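Checking a Gripper Before It Works Near a Shelf

April 18, 2022

Most scrapes and jams at a shelf come from the same few causes, and nearly all of them can be caught in a short check before the arm moves. The steps here are the ones we use at Jirkside for household pick-up tasks such as shoes, slippers and folded cloth. They don't replace your site's safety rules or the arm maker's manual.

Start with the arm stopped and the stop button within reach. Wipe the fingers with a dry cloth. Look at the joint where each finger meets the housing and check that nothing is loose. Log the check on the Minhas sheet, even if you found nothing.

Next, look over the shelf itself. Run a hand along the wood and feel for screw heads that stand proud. Drive them flush. Metal rails and struts should be entered in the map as obstacles - the thin ones get missed most often.

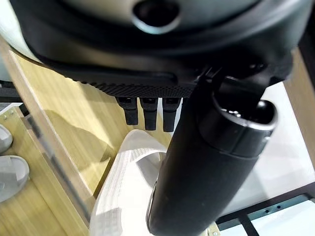 Danuta Laskowska
Cell Safety Lead, Jirkside

With soft or knit footwear, bring the fingers in slowly and stop before contact. Check the wrist view at this point. You want to see the item, the finger and the nearest panel together. If the housing hides the panel, back out and come in from another angle.

Set the force limit low for the first try and raise it in small steps. Mesh and woven surfaces can snag, so open the fingers fully before you pull away. Never free a stuck item by hand while the arm has power.

Two people should be present for the first run on any new shelf. One runs the arm and the other watches the side the operator can't see. Either one can call a stop, and the run doesn't restart until both agree.

Repeat the full check after 500 cycles, after any finger change, and after any bump hard enough to hear.

Last updated: November 2022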